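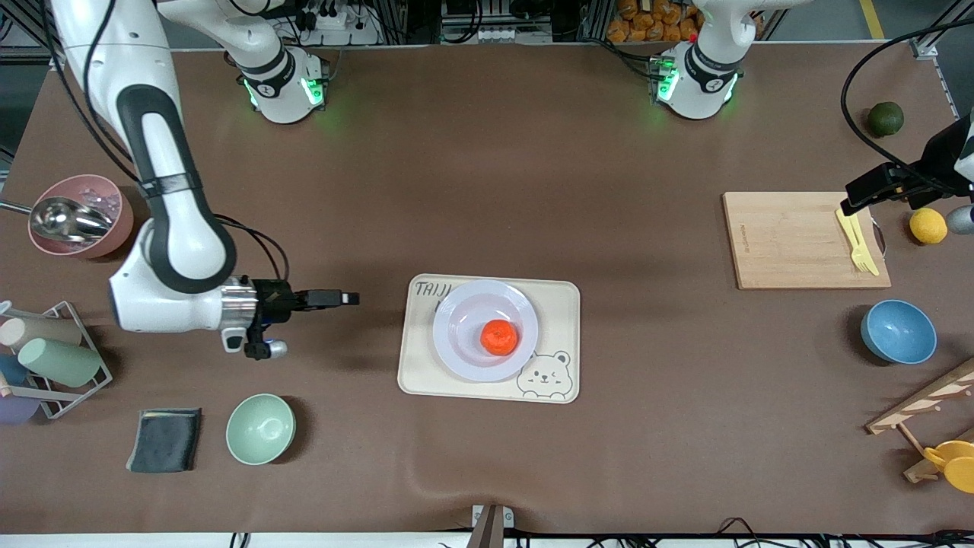
*Kitchen things on the brown cloth.*

So, my aunt's retirement gift. I've been putting it off since February and the party is coming up fast, and last night I finally sat down with a cup of tea and a lot of browser tabs.

I started with the ready-made baskets, because I'm lazy and because Dirkia had one I'd been drooling over for weeks. It's the big one with the seedling tray and the cedar box and the fancy gloves. It's also $299! I love my aunt a whole lot, but that was going to be my entire gift budget until fall. The smaller one is nicer on the wallet, only when I read the list of what's in it, half was shredded paper and a candle. She doesn't even like candles. They give her a headache.

Plan B is making one myself. I drove over to the garden center in Aldale and wandered up and down for far too long (they'd moved the seeds, why do they always move the seeds) and came home with 6 packets for $23, mostly herbs and a climbing bean she grew when I was a kid. I also got a little hand fork made by Golob. The handle feels great, a bit chunky, and she's got arthritis in her thumbs so I tried every fork on the rack before I picked it.

Then there's the basket itself. I had a wicker one in the closet but it smells like the closet. I'm leaning toward a plain galvanized bucket now, something she can haul weeds in afterward, with a dish towel tucked around the inside to make it look like I tried.

What I still can't decide on is the hand cream. I've been using the Fevel one all winter and I swear by it, but it's unscented, and a gift hand cream should smell like something, right? Lavender? Or is lavender what everybody gives? She must have a drawer full by now.

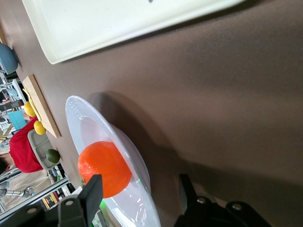 Leonie Paewai wrote in the comments last time that I should skip the cream and put in a good bar of soap and a nail brush, since that's what she reaches for when she comes in from the beds, and cream just sits by the sink. Leonie, I think you're right, and I'm a little annoyed I'd already bought a tube. More for me, I guess!

So the list now is seeds, fork, soap, brush, twine, and a gift card for $20 so she can pick out a plant herself. I keep wanting to add a wide-brimmed hat but I have no idea what size her head is and I can't think of a sneaky way to ask my uncle. He can't keep a secret for five minutes.

Bucket shopping tomorrow after work. If you've got strong feelings about soap, let me know before then.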